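Notes for Session 6: Orientation, Frames, and Why Your Policy Thinks the Floor Is a Wall
Perception and Control for Mobile Manipulation, Crenshaw Building

Welcome back, everybody. Last time we got as far as the pose tracker and then ran out of clock, so these notes pick up where the board left off and carry on into the part you will need for the Jatik assignment. Please read the section on roll before you start coding (I know, I know, the code is the fun part!).

1. A quick reminder about frames

We are using three frames this term. The world frame has z pointing up, along gravity. The tool frame is fixed to the gripper body, with z pointing out toward the fingertips. The camera frame is fixed to the lens, with x to the right of the image, y down the image and z straight out. Clurnis, our logging tool, stores every pose as tool in world, and it stores the camera mount separately as camera in tool. To get the camera in the world you multiply the two, in this order:

T_world_camera = T_world_tool * T_tool_camera

If you swap them, you will get a path that looks perfectly smooth and is wrong everywhere. I have done it myself more than once, and smoothness is a terrible thing to trust.

2. Rates and time stamps

The inertial unit reports at 1000 Hz and the images come in far more slowly, so every image has to be matched to a pose between two inertial samples. Use linear interpolation for position and slerp for rotation. Please do not interpolate roll, pitch and yaw one at a time. It works fine until the hand turns over, and then one angle jumps from 180 to -180 and your interpolated camera spins all the way around between two neighboring samples. Quaternions need a little care as well: check the sign of the dot product and flip one of the pair if it is negative.

3. Roll, and what to do about it

People carry a hand-held gripper any way that is comfortable. They hang it at their side, they turn it over to look at the buttons, they walk across the room with it. Mumden, the training code, was written with the idea that the top of the image is more or less up, and nothing checks that for you. So before training we work out the gravity direction in each image. Take the world down vector, rotate it into the camera frame and keep the x and y parts. Call the result g. If g points down the image, we are upright. If it points up the image, we are inverted. If its length is close to zero, the camera is looking nearly straight up or straight down and the roll angle means very little, so mark that sample and leave it alone.
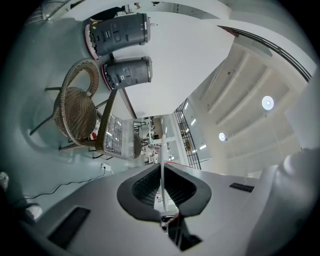

Figure 1. An inverted view over the gripper body. The floor is on the left and the ceiling is on the right, with both round ceiling lights in sight.

Try Figure 1 by hand before you run anything. The floor side tells you which way g ought to lean, and the machines in the upper left, base rings and all, give you a second clue. Sketch your arrow, then compare it with a partner's.

You have two choices for handling samples like this one. You can rotate the pixels, which is easy with a round fisheye image, but then the gripper body moves to a new place in the picture and any fixed mask over it has to rotate too. Or you can leave the pixels alone and hand g to the policy as an extra input. I lean toward the second — but I would love to be argued out of it.

4. For the assignment

Run your gravity check on the first 500 samples of the Jatik set and plot the angle of g over time. Then pull up sample 67, draw g on it, and write a paragraph on whether you believe it. Hand in the plot, the drawing and your interpolation function by 5/9/24.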